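4. Importing a class roster

Before you start, sign in to Divby with an instructor account. Assistant accounts can view a roster but cannot import one.

1. Open the course and select People.
2. Select Import, then choose the CSV file exported from your registration system.
3. Match each column to a Divby field. Student ID and Email are required.
4. Select Check File. Rows with errors are listed by line number.
5. Correct the file and repeat step 4, or select Skip Rows to leave them out.

Note: A single file may hold up to 718 rows. Split larger rosters before import. 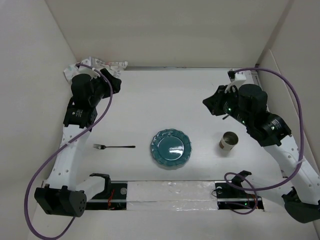 4.1 Sections and groups

Sections come from the roster file. Groups are made inside the course and are not changed by a later import.

1. Select Sections, then Assign from File.
2. Confirm the count shown for each section.
3. Select Apply. A roster of 157 students takes nearly 2 minutes.

Caution: Do not close the browser tab while the status reads Writing. A partial import must be removed by hand – see 4.3.

Students who drop the course stay on the list as Inactive. Their quiz scores and forum posts are kept until the course is archived.

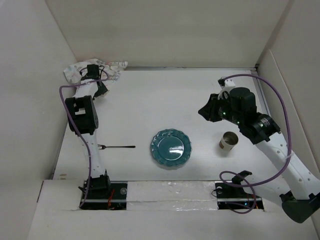 Kimutai Ndung'u: On our site the second import put everyone back in Section A. The section column had a trailing space in the header. After I removed it and ran Assign from File again, the sections came out right and the grades were still there.

4.2 Sending invitations

1. Select People, then Pending.
2. Select the students to invite, or Select All.
3. Choose a message template and a send date.
4. Select Send.

Invitations expire after two weeks. An expired link can be renewed from the same page – the student keeps the same account.

Note: If your school uses Mideo for single sign-on, turn invitations off. Students are added at first sign-in. 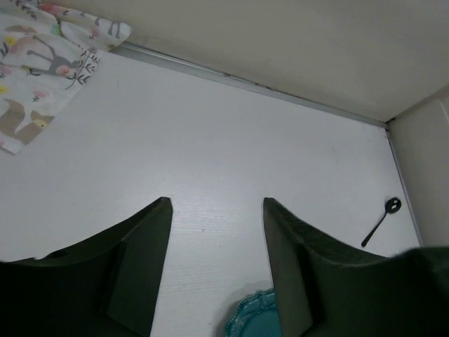
Figure 4-3. Teal plate, partly in view

4.3 Removing a partial import

1. Select Import, then History.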